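An Afternoon at Zandia, Where the Robots Go to School
Posted July 2020
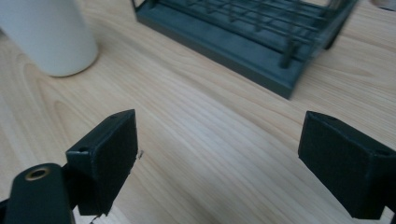
Getting there

Zandia is in a low brick building behind a tile showroom, and the sign is the size of a paperback. I walked past it twice. The invitation had said to come to door 2, which is round the side, next to the bins, and has no number on it.

Inside there was hand sanitizer, a visitor sticker and a short talk about not leaning on things. Our group was small and well spaced. Somebody asked whether the robots were dangerous and was told the stairs were worse.

Teaching by hand

I had expected code on big screens. What they have is kitchen tables. The main room is set up as a row of pretend kitchens, and the job on the day of our visit was the dishes - specifically, getting them from the table into a dish rack. The rack on the first table was a dark greenish grey with a wire grid over a tray, and nicer than mine.

The teaching is done with a tool they call the Cludo. It's a pair of black padded fingers on a handle, with a camera looking down over them, and you simply hold it and do the chore yourself. Squeeze and the fingers close. Let go and they open. The camera sees what a robot's camera would see, and later the robot is given the recordings and left to work out what you meant.

The pads take a fair bit of punishment. The pair I used had a frayed bit at the lower corner of one finger, which I took as a sign of an experienced teacher.

I was allowed three tries. On the first I picked up a plastic cup and put it down beside the rack with great care. On the second I got it into the rack upside down, and was told this was correct. On the third I reached across with my free hand to steady it, out of a lifetime's habit, and the whole take was thrown out. The robot has no free hand. You have to wash up like a lobster.

The wall by the door keeps the tally for the dish rack job: 1206 recordings, of which 492 had been marked as no good. The most common reason written beside the bad ones was "too fast". People get bored and hurry, and then the robot learns to hurry too. They want 2000 before they train on it again.

Teaching by remote

The back room is for steering an arm from a distance. You sit at a desk with a small copy of the arm in front of you, and whatever you do to the little one, the big one does on the other side of a clear screen. The big one is called Schnyder. The little one doesn't have a name, which seemed unfair given who was doing the work.

This was much harder. With the Cludo you can feel the cup through the handle. With Schnyder you feel nothing at all, and you're judging depth from a monitor. It took me most of my turn to close on a sponge. The staff do this for hours, with a break every so often to look at something far away.

They also played us the robot's own attempts from the spring. It approached the cup slowly, stopped, backed off and approached again, exactly the way our group had been doing it all afternoon. I felt a bit responsible.

Tea and practical details

Tea was in the front office, made by a person. There was a tray of Prusismont biscuits, a dry almond thing from the bakery down the road, and they went quickly.

Tours are free but you need to book ahead, and groups are being kept small for now. Closed shoes are required. Take off bracelets and roll up your sleeves before the hands-on part, as a dangling cuff in front of the camera spoils the recording. The parking out front belongs to the tile showroom, and they do check.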